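Brostville indie show recap!
9/6/22

So I finally made it out to Brostville for the big tag show, and my voice is still gone. Zineb drove (thank you Zineb, I owe you gas money and probably a burger) and we got there just as the opener was starting. Samir vs. Kelix was way better than an opener has any right to be. Kelix hit this nasty running knee and I yelled so loud a kid turned around and stared at me.

The tag title match went 25 minutes and I would have happily watched 25 more. Roel Leemans worked the whole back half selling his shoulder, even when he was out on the apron and hardly anyone was looking. Love that stuff.
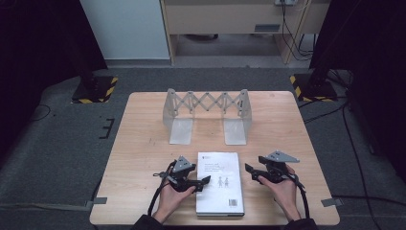

My one gripe is the finish. A ref bump AND a chair? Pick one, guys! Anyway, the rematch is next month and Zineb already got us second row, so I'll be back with more yelling.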